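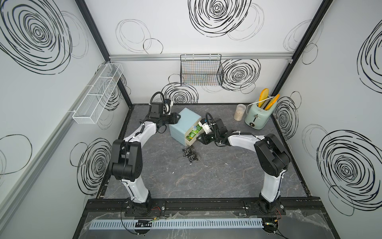 4.2 Housekeeping rules for shared cells

Most written rules for a two-arm cell concern the operator: where to stand, what to press, whom to telephone. The cell itself gets one line, usually the word "tidy". Our first draft, circulated in February, followed this tradition and was ignored with great consistency. The second draft names things. Any object with a drawer or door is entered on the task sheet along with its contents, so the blue drawer unit in Figure 3 and the green packets inside it take two lines, and the toaster behind them takes another for the bread. Cables on the arms are tied along the links. Baskets belong on the rails or the back wall, and small parts lying on the tabletop must be either listed or removed. Crumbs are treated as small parts, a ruling that cost us most of an afternoon.

Figure 3. Two-arm cell with the drawer open and a gripper on either side of the unit.

We applied the second draft to the Kisstead log, which holds 2,938 episodes. Of these, 1,809 had a complete task sheet. The remainder were missing at least one entry, most often the contents of a container, which operators evidently regard as the container's own business. Thaler's checklist for the Narka cells has 10 items and ours has 6; we would like to credit restraint, but four of his concern a type of door we do not have.

One rule remains in dispute. The draft requires both grippers to be clear of a drawer before anyone reaches into the enclosure, and says nothing of what "clear" means. Lehner proposes a fixed distance. Ivon proposes that the arms be parked, every time, and has been asked to estimate what this does to the working day.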